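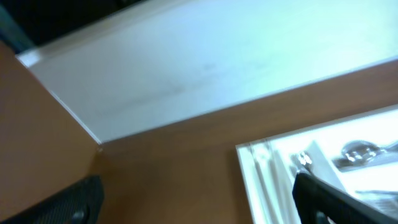
Thirumalai Murthy asked, after the April run-through, why we re-zero the gripper at all when the arm has its own homing routine. Start with that question. Homing sets the arm joints. It leaves the finger stroke alone.

Slide 2. The cell at Skirkmont. One arm, two-finger gripper, camera at the wrist. Task is cutlery handling from a divided white tray on a wood surface. Fingers run wide open on approach. Metal cutlery throws highlights under side light, so exposure is locked before anything else is checked.

Slide 3. Daily check, 7 minutes.
Wipe finger faces and lens cover.
Open to full stroke, read both finger positions off the Hurico controller.
Close on the 30 mm gauge block. Log the reading.
Check finger fasteners against the paint marks. Do not retighten by feel.

Slide 4. Blur. Grab stills only after the arm has settled. Settling delay is 80 ms in the current program. Frames taken on the move are kept for the log and left out of calibration.

Slide 5. Fault 319, stroke mismatch. Show the Hekport trace here. Cause was wear in the left finger carriage. Carriage replaced, offset re-taught, camera-to-gripper transform redone. Mention that the transform was skipped the first time and the grasp point sat off centre until it was done.

Slide 6. Spares. One carriage, one set of finger pads, one wrist cable. Urbańczyk drawing number is on the handout.

Questions. Leave the trace up.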